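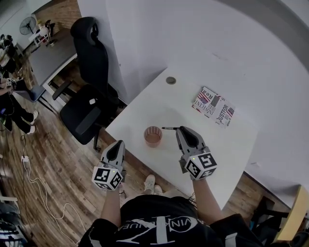 Jouko Turunen은 중간 점검 때 손에 쥐는 그리퍼와 조이스틱을 같은 표에 놓고 비교하려면 성공률보다 먼저 버린 기록이 얼마나 되는지부터 적으라고 했다. 잘된 기록만 모아 놓으면 어느 장치든 좋아 보인다는 지적이었다. 우리 조는 그때까지 실패한 기록을 따로 세지 않고 있었고, 그 뒤로 기록 양식을 바꾸었다. 이 보고서의 수치는 모두 바뀐 양식으로 다시 모은 것이다.

손에 쥐는 그리퍼와 조이스틱 조종기의 비교: 양손 책상 작업을 중심으로
10/3/23 | 글: 로봇조작 실습 3조

1. 무엇을 비교했나

비교한 장치는 두 가지다. 하나는 사람이 양손에 하나씩 쥐고 쓰는 Tritska 그리퍼이고, 다른 하나는 Drallance 조이스틱 조종기다. Tritska는 로봇 팔 없이 사람이 직접 물건을 집으면서 동작을 기록한다. Drallance는 Nyarko 팔 두 대에 연결해서 팔을 원격으로 움직이고, 그때의 관절값과 영상을 저장한다. 두 방식 모두 나중에 Nyarko 팔에서 재생할 동작 기록을 만드는 것이 목적이라 결과물의 형식은 같다.

처음 계획에는 장갑형 장치도 들어 있었다. 대여 일정이 맞지 않아 뺐다. 장갑형까지 비교했다면 손가락 움직임에 대한 이야기를 더 할 수 있었겠지만, 두 손가락 그리퍼만 놓고 보면 위의 두 장치로도 실습 목표는 채울 수 있다고 보았다.

2. 장치 구성

Tritska 그리퍼는 회색 플라스틱 몸체에 끝이 가늘어지는 어두운 색 손가락 두 개가 달려 있다. 뿌리 쪽에는 정육면체 모양의 부품이 있고 면마다 흑백 사각 마커가 붙어 있다. 왼손용과 오른손용의 구조는 같다. 정육면체 윗면의 작은 초록색 표시등은 우리가 쓴 설정에서 기록 가능 상태를 뜻한다. 위치와 방향은 카메라 영상에서 마커를 읽어 계산하고, 손가락이 벌어진 정도는 몸체 안의 센서 값으로 따로 저장한다.

조종기 쪽은 좌우 조이스틱과 트리거로 되어 있다. 왼쪽 조이스틱이 왼팔, 오른쪽 조이스틱이 오른팔을 맡고, 트리거를 당기면 그리퍼가 닫힌다. 손목 회전은 어깨 버튼을 누른 채 조이스틱을 움직여야 해서 익히는 데 시간이 걸렸다.

영상과 센서 값을 맞추는 데에는 Drondumix를 썼다. 시간 정렬, 마커 추적 결과 확인, 구간 자르기를 이 프로그램 하나에서 했다. 좌표 변환 코드는 작년 조의 것을 받아 썼는데, 오른손 좌표계의 축 하나가 뒤집혀 있어서 고치는 데 하루가 걸렸다. 이 부분을 이어받을 조는 변환 행렬을 먼저 확인하기 바란다.

3. 과제

과제는 책상 위에서 할 수 있는 것으로 세 가지를 골랐다.

가. 펜 옮기기: 책상에 놓인 펜을 오른쪽 그리퍼로 집어 컵에 꽂는다.
나. 컵 잡고 꽂기: 왼쪽 그리퍼로 컵을 가볍게 잡은 상태에서 오른쪽 그리퍼로 펜을 꽂는다.
다. 넘겨받기: 오른쪽 그리퍼로 집은 펜을 공중에서 왼쪽 그리퍼로 넘긴다.

컵은 옆면에 세로 골이 있는 반투명 컵을 썼다. 가벼워서 조금만 건드려도 밀린다. 무거운 컵으로 바꾸면 성공률은 올라가겠지만 장치 사이의 차이가 덜 드러날 것 같아 그대로 두었다. 펜은 검은색이다. 그리퍼 손가락도 어두운 색이라 영상에서 둘의 경계를 찾기 어려웠고, 이 문제는 5절에서 다시 적는다.

책상은 흰색이고 앞쪽 가장자리가 곡선이다. 곡선이라 줄자로 기준점을 잡기가 애매해서 책상 안쪽에 있는 둥근 회색 전선 구멍을 원점으로 정했다. 조명은 책상 면에서 600럭스로 맞추고 매번 시작 전에 조도계로 확인했다.

4. 진행 방법

참가자는 조원 네 명이다. 각자 두 장치를 모두 썼고, 순서에 따른 차이를 줄이려고 두 명은 Tritska부터, 두 명은 Drallance부터 시작했다. 연습 시간은 장치마다 똑같이 주었다. 연습 중의 기록은 집계에서 뺐다.

한 번의 시도는 손을 시작 위치에 두고 신호음을 들은 때부터 물건을 놓고 손을 시작 위치로 되돌릴 때까지다. 물건을 떨어뜨리면 실패로 적고 다시 시작했다. 컵이 넘어진 경우는 펜이 들어갔더라도 실패로 보았다. 컵이 밀리기만 한 경우에는 의견이 갈렸는데, 원래 자리에 그려 둔 원을 완전히 벗어나면 실패로 하기로 정했다. 시작 전에 정했어야 하는 기준이었고, 앞쪽 기록 몇 개는 영상을 다시 보면서 고쳐 적었다.

버리는 기록의 기준은 따로 두었다. 마커를 읽지 못한 구간이 연속으로 길어지거나, 영상과 센서 값의 시간이 맞지 않거나, 저장이 중간에 끊긴 경우가 여기에 들어간다. 작업 자체는 성공했더라도 이런 기록은 재생에 쓸 수 없다.

5. 결과

두 장치를 합쳐 308건을 기록했다. 이 가운데 91건을 버렸다. 버린 기록은 대부분 Tritska 쪽에서 나왔고, 이유는 거의 다 마커 추적 끊김이었다. Drallance 쪽에서 버린 것은 저장 오류와 통신 지연 때문이었다.

펜 옮기기에서는 Tritska가 확실히 빨랐다. 손으로 집는 것과 감각이 비슷해서 네 명 모두 연습 시간이 끝나기 전에 더 연습할 것이 없다고 했다. Drallance는 펜 위로 팔을 가져가는 데까지는 어렵지 않았는데, 누워 있는 펜을 세우는 단계에서 손목 회전 때문에 시간이 길어졌다. 컵 입구 바로 앞에서 멈췄다가 다시 조정하는 동작이 모든 참가자에게서 보였다.

컵 잡고 꽂기에서는 결과가 조금 달랐다. Tritska로 컵을 잡으면 사람 손의 떨림이 그대로 컵에 전해진다. Drallance는 왼팔을 멈춰 두면 컵이 움직이지 않으므로 오른팔에만 집중할 수 있다. 시간은 여전히 Tritska가 짧았지만 컵이 원을 벗어난 실패는 Drallance 쪽이 더 적었다.

넘겨받기는 두 장치 모두 어려웠다. Tritska는 두 그리퍼가 가까워질 때 한쪽 몸체가 다른 쪽 마커를 가려서 추적이 끊겼다. 버린 기록이 가장 많이 나온 과제도 이것이다. 작업은 성공했는데 기록을 버려야 하는 일이 반복되어 참가자들의 불만이 컸다. Drallance에서는 거리감이 문제였다. 화면으로만 보면 펜이 왼쪽 그리퍼 손가락 사이에 들어왔는지 판단하기 어려워서 한쪽 팔을 너무 일찍 열어 버리는 실패가 많았다.

마커 추적은 긴 기록 하나를 골라 따로 살펴보았다. 약 2,000프레임짜리 기록을 한 프레임씩 넘기면서 끊긴 구간을 표시했더니, 손목을 안쪽으로 크게 꺾을 때와 그리퍼가 책상 앞쪽 가장자리 가까이 내려왔을 때 몰려 있었다. 앞의 것은 마커 면이 비스듬해져서 생긴다. 뒤의 것은 그리퍼가 영상 아래쪽으로 벗어나면서 생긴다. 과제 시작 위치를 책상 안쪽으로 조금만 옮겨도 뒤의 경우는 줄일 수 있을 것으로 본다.

펜 끝 위치를 영상에서 자동으로 찾는 것은 포기했다. 앞에서 적은 대로 펜과 손가락이 모두 어두워 경계가 잘 잡히지 않았다. 펜 끝은 손으로 표시했고, 표시한 사람에 따라 차이가 있었다. 이 값은 참고용으로만 부록에 넣었다.

6. 팔에서 재생해 본 결과

남은 기록 가운데 과제별로 몇 개씩 골라 Nyarko 팔에서 재생했다. Drallance 기록은 원래 같은 팔로 만든 것이라 별다른 처리 없이 재생되었다. Tritska 기록은 사람의 팔이 갈 수 있는 자세를 로봇 팔이 따라가지 못하는 경우가 있었다. 특히 오른손을 몸 쪽으로 당긴 상태에서 펜을 집은 기록은 관절 한계에 걸려 중간에 멈췄다.

속도도 문제였다. 사람이 그리퍼를 쥐고 움직인 속도 그대로는 팔의 안전 제한에 걸려서 절반으로 늦추어 재생했다. 속도를 늦추면 펜을 놓는 순간의 동작이 달라진다. 사람은 컵 입구에서 펜을 살짝 밀어 넣듯이 놓는데, 느리게 재생하면 펜이 컵 테두리에 걸린 채로 손가락이 열렸다. 펜 옮기기 재생에서 나온 실패는 대체로 이런 모양이었다.

7. 사용하면서 느낀 점

Tritska는 오래 쥐고 있으면 손목이 아프다. 정육면체 부품 때문에 무게 중심이 손에서 벗어나 있는 느낌이 들고, 체격이 작은 조원이 더 힘들어했다. 휴식 시간을 처음 계획보다 두 배로 늘렸다.

Drallance는 앉아서 할 수 있어 몸은 편하다. 대신 집중이 빨리 떨어졌다. 같은 과제를 계속하면 어깨 버튼을 누르는 것을 잊고 팔을 옆으로 밀어 버리는 실수가 나왔다.

충전도 적어 둔다. Tritska는 두 개의 배터리가 같은 속도로 줄지 않았다. 한쪽이 먼저 꺼지면 기록 전체를 쓸 수 없게 되므로, 쉬는 동안 반드시 두 개를 같이 충전했다.

8. 한계와 다음 조에 남기는 것

참가자가 조원 네 명뿐이라 개인차와 장치의 차이를 나누어 말하기 어렵다. 네 명 모두 이 실습을 준비하면서 장치를 만져 본 적이 있어 처음 쓰는 사람의 결과라고 할 수도 없다. 컵과 펜도 한 종류씩만 썼다.

다음에 같은 장치를 쓴다면 카메라를 하나 더 두는 것을 권한다. 넘겨받기에서 버린 기록은 옆에서 보는 카메라가 있었으면 상당수 살릴 수 있었을 것이다. 다만 두 카메라의 시간을 맞추는 작업이 새로 생기고, 지금 쓰는 Drondumix 설정으로는 입력이 하나만 열린다. 설정 파일은 6월에 정리한 것을 공유 폴더에 올려 두었다. 폴더 안의 test_old는 축이 뒤집힌 상태의 결과이므로 쓰지 않는다.

우리 조의 판단으로는 펜 옮기기처럼 한 손으로 하는 짧은 작업은 Tritska, 한쪽을 고정해야 하는 작업은 Drallance가 맞다. 넘겨받기는 지금 구성으로는 어느 쪽도 권하기 어렵다.

댓글

moru_k
버린 기록을 과제별로 나눈 표도 있나요? 본문에는 합친 숫자만 있어서요.

3조
부록 둘째 표에 있습니다. 이유별로도 나누어 두었습니다.

손목보호대
저희도 같은 그리퍼를 썼는데 넘겨받기에서 똑같이 막혔습니다. 펜 대신 긴 막대를 쓰니까 두 몸체 사이가 벌어져서 좀 나았어요.

지나가던2조
재생 속도를 절반으로 늦추셨다고 했는데 접근 구간만 늦추고 놓는 구간은 원래 속도로 하면 안 되나요? 저희는 그렇게 해서 테두리에 걸리는 게 줄었습니다.

3조
놓는 구간만 따로 자르는 건 해 보지 않았습니다. 발표 전에 한번 돌려 보겠습니다.

관련 글
Nyarko 팔 관절 한계 정리 (1조)
Drondumix 시간 정렬 설정 메모
마커 크기와 조명에 따른 인식률 실험
로봇조작 실습 보고서 양식 안내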